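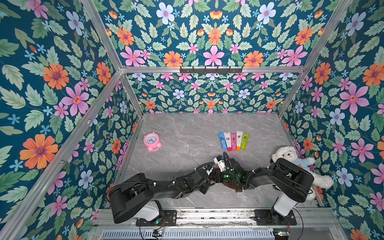 Shakuntala Grewal wrote to this page in June that her workshop had spent its whole equipment allowance on the arms and had nothing left for the table they were bolted to. Her letter asked for a planning order that a small shop could follow. The tips below are arranged with that request in mind and apply to any bench-mounted arm intended for light household items such as tubes, clocks and cloths.

Planning and Buying a Bench-Mounted Arm

1. Set the work before the budget. Write down the items the arm is expected to pick up, with the weight and the narrowest width of each. Suppliers such as Flelari and Sternov will quote against a list of this kind, and quotations prepared from the same list can be compared line by line.

2. Decide between one arm and two. A second arm doubles the purchase price and more than doubles the setup time. Buyers whose tasks consist only of moving single items from one spot to another should begin with one and leave room on the rail for another.

3. Reserve funds for the frame. Aluminum extrusion is sold by length, and offcuts are seldom returnable. Draw the frame at full scale on paper before ordering. Corner brackets, bolts and a spare crossbar should be entered as a separate line in the budget. Wall panels may be covered with ordinary wallpaper or fabric.

4. Allow for cables and fasteners. A bag of 200 small zip ties is adequate for most benches. Leave slack at every joint, move the arm by hand through its full reach, and only then tighten the ties.

5. Choose the work surface with care. Polished and marble-patterned tops wipe clean easily but reflect overhead lamps. Any wrist camera under consideration should be tried on the actual surface, with the lamps on, before payment is made. A sample tile will serve if the top has not been delivered.

6. Buy practice items from the store. Full-size toothpaste tubes in several colors are suitable, as they are light, soft and inexpensive to replace. Soft goods should be included in the same purchase.

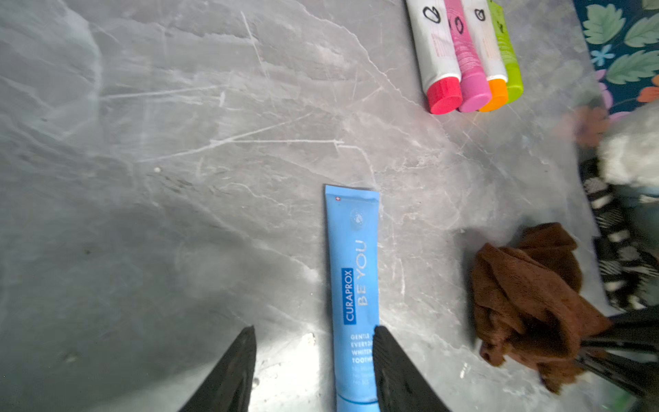
7. Plan for wear. Gripper fingers are consumable parts. Order 2 spare pairs with the arm and record the part number inside the lid of the toolbox. Chang-ho Seo reports that replacement fingers from Mazza reached him after 17 days, and buyers should confirm delivery times in writing.

Before Signing the Order

Request the warranty terms for motors and for electronics separately. Ask whether software updates are included in the price or billed each year. Measure the doorway through which the assembled frame must pass; the Flotent bench frame, for instance, requires 26 inches of clear width.

Retain all packing material until the return period has ended.

Page last revised 2020-10-02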